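Fitting a Shelf and Drawer Unit in a Panel Van

Applies to medium and long wheelbase vans with a flat load floor. Allow one working day for two people.

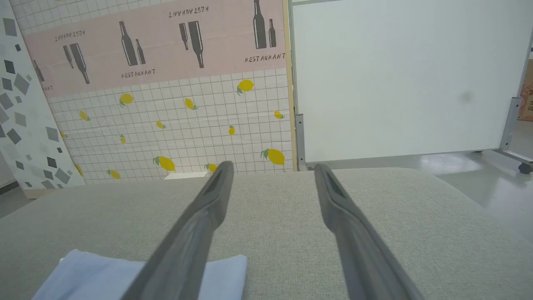
Where should the heaviest drawers go?

At floor level, directly ahead of the rear axle. Heavy items placed high raise the center of gravity, and heavy items placed behind the axle take load off the front wheels.

Before you start

Find the payload on the door plate and subtract the weight of the driver, passenger, fuel, unit and tools. The remainder is what you can carry. The Onomis side unit used in this guide weighs 161 lb empty, without the floor panel. Weigh your own unit if the supplier does not list a figure.

Ask the van dealer for the body builder drawing. It shows the factory mounting points, the fuel lines and the wiring runs. Do not drill from inside the van without it. On leased vans, get written approval for any new holes.

Step 1: Floor panel

Clear the load area and vacuum the channels. Lay the panel and check that it sits flat on the ribs. Mark the tie-down rings from below where you can reach them, then cut the openings. Seal the cut edges and let the sealer cure overnight.

Step 2: Dry fit

Stand the unit against the wall with no drawers in it. Keep a gap of 2 inches between the back of the unit and the wall skin. Open and close the side door and both rear doors. Check that the jack and the fuse panel can still be reached.

Mark the foot positions with tape. If a foot lands on a rib edge, move the whole unit forward until it clears. Do not pack one foot with washers.

Step 3: Anchors

Use the factory points first. Each upright needs one fixing at the floor and one at the wall rail. Where a new hole is needed:

Drill a pilot hole.
Open it to size and remove the burrs.
Treat bare metal with primer and let it dry.
Fit the threaded insert.
Coat the bolt threads with sealer.

Start all 9 bolts by hand before tightening any of them. Then tighten from the floor up, to the value on the supplier's sheet. Impact drivers strip inserts and should not be used for this step.

Step 4: Drawers and load check

Install the bottom drawers first and test each latch. Load the unit as it will be used, then weigh each axle on a public scale. Compare the readings with the door plate. If the rear axle is over its limit, move stock forward or take it out.

Recheck all bolts after the first 100 miles, and again at every service. Record the readings in the vehicle log.

Guide written by Lorna Chisholm, fitting bay, Jandesville. Torque notes checked by Thulani Fourie. Last revised in August.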